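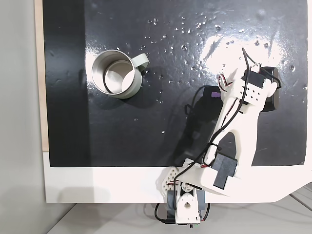

Gegen die glänzend schwarze Arbeitsfläche

Lesezeit: 5 Minuten

Es gibt Oberflächen, auf denen man arbeitet, und Oberflächen, die man pflegt. Die hochglänzende schwarze Platte gehört zur zweiten Gruppe, wird aber als Mitglied der ersten verkauft. Ein Edelstahlbecher mit blassgrünem Henkel, ein paar Dutzend Wassertropfen, eine Lichtquelle in ungünstigem Winkel: Mehr braucht es nicht, um den Konstruktionsfehler dieser Materialwahl vorzuführen. Die Tropfen leuchten als helle Punkte, und wo der Lichtreflex liegt, ist das Schwarz fast weiß.

Ich schreibe das als jemand, der beruflich Platten beurteilt und privat mehrere Jahre an einer solchen Fläche Tee gekocht hat. Mein Einwand ist kein ästhetischer. Schwarz sieht im unbenutzten Zustand gut aus. Der unbenutzte Zustand ist allerdings nicht der Zustand, für den eine Arbeitsfläche gebaut wird.

Zur Optik der Sache. Eine matte Oberfläche streut einfallendes Licht in viele Richtungen, eine glänzende reflektiert es überwiegend gerichtet. Bei heller Grundfarbe fällt der Unterschied mäßig aus, denn auch das Material selbst wirft viel Licht zurück, und der Reflex setzt sich nur schwach davon ab. Bei schwarzer Grundfarbe kommt aus dem Material fast nichts. Was man sieht, ist dann im Wesentlichen der Spiegelanteil, also Fenster, Deckenleuchte, das eigene Gesicht. Jeder Tropfen wirkt als kleine gewölbte Linse mit eigenem Glanzpunkt. Jede Fingerspur stört den gerichteten Anteil und wird als Schleier lesbar. Die Fläche zeigt demnach alles außer sich selbst.

Der übliche Gegeneinwand lautet, man sehe wenigstens, wo gewischt werden müsse. Karthikeyan Shenoy hat ihn mir gegenüber mehrfach vorgetragen, zuletzt schriftlich. Er hält helle, gesprenkelte Platten für hygienisch unredlich: Krümel, Zucker, eingetrocknete Milch verschwänden im Muster, und man stütze sich darauf ab. Das Argument ist ernst zu nehmen. Es verwechselt jedoch Sichtbarkeit mit Unterscheidbarkeit. Auf glänzendem Schwarz sind klares Wasser, Kalkrand, Staub und Fett sämtlich sichtbar, und aus einem Meter Abstand sind sie kaum auseinanderzuhalten. Ein Anzeigegerät, das bei jeder Eingangsgröße voll ausschlägt, taugt nicht zum Messen.

Dazu kommt der Lichtreflex selbst. In seinem Bereich versagt die Fläche auch als Anzeige. Wer im Gegenlicht wischt, wischt blind, tritt einen Schritt zur Seite und findet die vergessene Stelle. Ich habe das im vergangenen Winter zehn Tage lang protokolliert, mit einer Strichliste an der Innenseite der Schranktür. Ergebnis: 76 Wischvorgänge, davon nur neun wegen einer Verschmutzung, die ich auf einer matten grauen Platte ebenfalls entfernt hätte. Der Rest galt Tropfen, Abdrücken und Schlieren, letztere in der Mehrzahl durch vorheriges Wischen erzeugt. Eine Studie ist das nicht. Es ist eine Haushaltsbeobachtung ohne Kontrollgruppe, und als solche möge man sie lesen.

Wasser verdient einen eigenen Absatz. Auf einer dichten, polierten Oberfläche hängt die Tropfenform von der Oberflächenspannung, vom Material und von den Rückständen des letzten Reinigungsmittels ab. Ein Tropfen, der kugelig stehen bleibt, trocknet langsam und hinterlässt den gelösten Kalk bevorzugt am Rand. So entsteht der Ring. Auf hellem Grund ist er kaum zu finden, auf schwarzem ist er das Erste, was Besuch bemerkt. In Gegenden mit hartem Wasser heißt das: nach jedem Spülen trockenreiben, und zwar mit einem Tuch, das nichts anderes tut. Wer Mikrofaser und Küchenhandtuch vermischt, fängt von vorn an.

Der Becher ist dabei das freundlichste Objekt, das man auf eine solche Platte stellen kann. Gebürstetes Metall mit mattem Glanz leistet im Kleinen, was die Platte im Großen verweigert: Es verteilt das Licht, die Spuren der Hand verlieren sich im Schliff. Innen darf ein Becher glänzen, dort fasst niemand hin. Außen ist er stumpf. Diese Arbeitsteilung ist vernünftig, und ich wünschte, die Plattenhersteller hätten sie sich angesehen. Gegen Glanz an sich ist nichts zu sagen — an der Rückwand, an einer Oberschrankfront, überall dort, wo weder gegriffen noch abgestellt wird.

Im Musterraum von Drarumo lagen im Juli die beiden Dekore nebeneinander, die Kandard für Küchen und Werktische anbietet: dasselbe Schwarz, einmal poliert, einmal feinmatt. Aufpreis für die polierte Ausführung. Auf der matten Probe lag ein Verkaufsprospekt, auf der polierten ein gefaltetes Reinigungstuch. Ich habe gefragt, welche häufiger bestellt werde. Die polierte, mit deutlichem Abstand.

Auch Feinmatt hat Schwächen. Fett zieht in die Mikrostruktur ein wenig ein und verlangt mehr Druck beim Reinigen, und stark beanspruchte Stellen polieren sich mit der Zeit auf, so dass vor der Spüle ein glänzender Fleck entsteht. Das ist ein echter Mangel. Er tritt aber langsam auf und an vorhersehbarer Stelle, während die Hochglanzplatte ihren Mangel am ersten Morgen zeigt und die Kratzer später dazubekommt.

Meine Empfehlung ist entsprechend unspektakulär. Arbeitsflächen matt, mittlerer Helligkeitswert, keine starke Musterung. Wer auf Schwarz besteht, nehme eine Probe von mindestens Handtellergröße mit nach Hause, lege sie an den vorgesehenen Platz, spritze Leitungswasser darauf und lasse sie bis zum nächsten Tag liegen. Danach bei Fensterlicht von der Seite betrachten, und erst dann unterschreiben.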